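Screw cap

A screw cap is a closure that turns onto the threaded neck of a bottle, jar or tube. It is among the most common moving parts in the average home and among the most often lost. The cap does its work by turning a small twist of the wrist into downward pressure, which squeezes a soft lining against the rim of the container until the contents give up trying to leave.

Parts

A cap of the ordinary household kind has a top panel, a skirt and a set of threads molded inside the skirt. The outside is usually given ribs, scallops or knurling so that it can be gripped by a hand covered in whatever the bottle contains. Inside the top panel there is often a disc of foam, pulp or soft plastic, known in the trade as a liner or wad. The liner does the sealing. The threads only hold it in place and take the credit.

The part of the bottle that receives the cap is called the finish, a name left over from glassblowing, in which the mouth was made last. On modern plastic bottles the finish is made first and the body is blown from it afterward, and the word has been allowed to stay. A finish may also carry a raised ring or bead beneath the threads, used to catch a tamper-evident band, and a wider flange or collar by which the bottle is held on the filling line. The thread itself rarely makes more than one or two full turns. Users who keep turning after that are tightening nothing, though many find it reassuring.

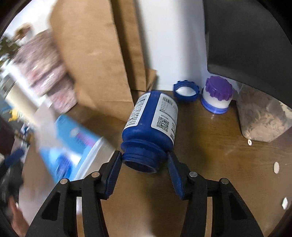
A dark blue plastic bottle with its cap off, showing the threaded neck. The cap, leaning at the back, has a white disc inside.

Sizes and fit

Caps are sized by the outside diameter of the thread on the bottle, given in millimeters, followed by a second number for the style of finish. The system is orderly and well documented. It is also invisible to the public, who test fit by trying the cap on and swearing.

Two caps that look identical may differ in thread pitch, in skirt depth or in the thickness of the liner. Boonsong Rattanakul, whose handbook Closures for the Household Trade remains the longest work on the subject, measured 264 caps taken from kitchen drawers and found 30 that fitted any container in the same house. He did not speculate on where the other containers had gone. A later edition added a chapter on lids for food storage boxes, which is shorter and more bitter in tone.

Special types

Child-resistant caps require two motions at once, most often a push and a turn, or a squeeze and a turn. They are made to be hard for small children and manageable for adults, and packages are tested on both groups. Adults with arthritis have long had views about the results.

Tamper-evident caps have a band at the lower edge joined by thin bridges of plastic. The bridges break at the first opening and the band stays behind on the neck, where it rattles. Tethered caps, now common on drinks, stay attached to the bottle after opening and so solve the problem of the lost cap by placing it against the drinker's cheek.

Dosing caps double as measuring cups and are found on laundry and cleaning products. The fill line is generally molded in the same color as the cap. The cleaning brand Flaro moved its line to the outside of the cap for one season, and moved it back after letters from customers who had been filling by eye for years and did not wish to know.

Loss and substitution

The cap is the part of a package most likely to be set down somewhere sensible. In a household survey published by Muireann Hayes under the title The Odorwood Drawer, 2,278 loose caps were recorded, a majority of them kept "in case." Typical substitutes for a missing cap include plastic wrap and a rubber band, a cork of the wrong size, aluminum foil, and drinking the rest.

Recycling

Rules vary by town. Older advice was to remove caps before recycling, as they are often made of a different plastic from the bottle. Many programs now ask for the cap to be screwed back on, so that it does not fall through the sorting equipment. Households that followed the older advice faithfully tend to have the caps still.

See also

Bottle opener
Cork
Crown cap
Jar lid
Thread (fastener)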